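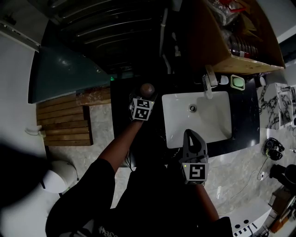 Search all topics
Go

Small bathroom, dark countertop, water spots everywhere. What am I doing wrong?

4 min read

Posted by Wornia

Hi all! We moved into our place in June and I love nearly everything about the bathroom, especially the dark countertop around the sink. What I don't love is that it shows every single drop. I wipe it in the morning, it looks gorgeous, and by lunch there's a chalky ring next to the faucet and a haze across the whole front edge. I've tried dish soap and water, and I've tried the blue glass spray my sister swears by. The spray looked great for a day and then seemed to leave streaks of its own.

I don't know for sure what the counter is made of. The previous owners left a folder with the furnace manual and a paint chip in it, and nothing about the bathroom. Our water is hard, if that matters (the kettle is a horror). Is there a routine that works, or do I learn to live with it?

Boiko

Oh, you can fix this! I had the same thing in my last two apartments and got a bit obsessed with it.

Before anything else, find out if it's natural stone. Put a few drops of plain water somewhere out of the way and leave them for ten minutes. If the spot goes darker, the surface is drinking the water and you probably have stone that needs sealing. If the water sits there in a bead, it's either sealed already or it's something like quartz or solid surface. Please do this before you try vinegar! Everybody on the internet will tell you vinegar, and it does take off hard water scale, but on marble or limestone it will etch the finish, and those dull marks don't wipe off. They have to be polished out.

My routine goes like this. Soft microfiber cloth, barely damp, warm water with a tiny drop of dish soap. Then a second cloth with clean water to get the soap off. Then a dry cloth, and keep going until it feels dry under your fingers and not only looks dry. I think the rinse is where you're losing it - leftover soap film grabs every mineral in the water and that's your haze.

For the ring by the faucet, lay a warm wet cloth on it for a few minutes to soften it, then rub gently with a plastic scraper or an old gift card held flat. No steel wool, and no gritty powder on a shiny surface.

I also keep a folded cloth in the top drawer and give the counter one quick swipe after brushing my teeth. It takes 3 seconds and it changed everything for me.

Vetden

just dry it. also check the faucet base isn't leaking, mine was and I blamed the water for a year

Stepan Hnatiuk

Good advice from Boiko, and I'd add one thing from years of fussing over my own sinks: look at what lives on the counter. Soap bottles, a toothbrush cup, a plant pot, all of them trap a little puddle underneath. I moved everything of ours onto a small tray with feet and the rings stopped almost overnight! The tray gets rinsed in the sink once a week.

If your water test shows a dark spot, pick up a sealer that's labeled for your kind of stone and follow the label to the letter, including the waiting time. Wipe off the extra before it dries on the surface or you'll have a brand new haze to ask us about. Ours needed 2 coats, and the drops bead up beautifully now.

One more, for the streaks. Wash your microfiber cloths without fabric softener. Softener coats the fibers and then they just push water around - I wish I'd known that before I threw out a whole stack of good ones.

Do come back and tell us what the water test says, I'd love to hear which kind you have.

Contact us | © 2022 Skarport Community Help | Back to top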